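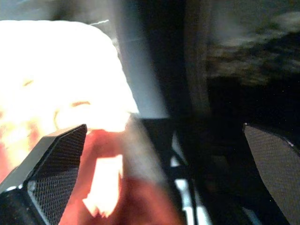 Section 12. Looking After the Finger Pads and the Wrist Camera

Cleaning and replacing pads is the job you will do more often than any other on the Stivel gripper, and we have tried to write this section so that you can do it with the manual propped open beside you. Take your time the first time through. By the third or fourth pad change you will hardly need us.

The Stivel has two black fingers, and each one carries a textured pad on its inner face. The diamond mesh on the pad does the real work of holding. When dust, lint or skin oil fills the mesh, the fingers have to squeeze harder to get the same hold, and soft goods suffer for it. The wrist camera looks out between the fingers, so whatever you do to one you should check against the other.

Before you start

You will need:
- the pad tool from the Herkus service kit (the short one with the flat end)
- a soft brush and two lint-free cloths
- a small bottle of pad cleaner, part 1592
- a new pair of pads, if you are changing them

CAUTION: Put the arm in Service mode and wait for the fingers to stop before you put a hand near them. Pausing a program is a different thing. A paused arm can start up again from the console, and the person at the console may not be able to see you.

12.1 Cleaning the pads

1. From the Service menu, choose Open Fingers. Let them travel all the way out.
2. Brush each pad from the root of the finger toward the tip. Short strokes are best. If you scrub back and forth you will only push the lint deeper into the mesh.
3. Put a little cleaner on a cloth – on the cloth, please, and never straight onto the finger – and wipe the pad twice.
4. Wipe the outer shell with the dry cloth while you are there.
5. Leave the fingers open for 20 minutes before you run the arm again.

Note: Plain water will do in a pinch. Window spray will not, and neither will anything with alcohol in it, which makes the pads go hard and shiny.

12.2 Changing the pads

Change both pads together, even if one still looks fine. A new pad grips better than an old one, and a mismatched pair will twist whatever it picks up.

1. Open the fingers as in 12.1.
2. Slide the flat end of the pad tool under the rim of the pad, at the tip, and lift gently until you feel it let go.
3. Peel the pad back toward the root. It may come away in one piece or it may put up a bit of a fight. Go slowly and keep the tool flat.
4. Clean off any glue left on the finger and let the surface dry.
5. Line up the new pad with the squared end of the finger, press it down at the tip, and work your way back with your thumb.
6. Choose Hold Closed from the Service menu and leave it for 40 minutes. Have a cup of coffee. The glue really does need all of that time.
7. Write the date in the log. The line should look like this: Pads changed, both, 10/27/21.

CAUTION: Do not trim a pad to make it fit. If it hangs over the edge, it is either on crooked or it belongs to the older Hudec finger, which is a touch narrower.

12.3 Checking the camera view

Do this after every pad change, and any time the arm starts missing its picks.

1. Open Live View in the Cetis software.
2. Check that both fingers show in the lower part of the picture and that neither tip hides the space between them.
3. Bring the fingers up to a soft item, a pale one if you have it, and look at how it shows on the screen. Some glow on a light surface is normal when the lamp is close. If the item has gone white all over and you can no longer make out any folds or edges, turn Exposure down one step and look again.
4. Now look at the darker side of the picture. If you lose everything there after turning Exposure down, go back up a step and move the lamp farther away.
5. Press Save View.

Note: Smears that stay in the same spot while the arm moves are on the lens. Streaks that come and go with the motion are only blur, and slowing the approach speed usually clears them up.

Manee Thaweesak in our service office keeps a list of lamp positions that have worked well for other owners, and she is glad to send it along. Please have your serial number handy when you write. If the picks are still off after you have been through 12.1 to 12.3, go on to Section 13, Finger Alignment.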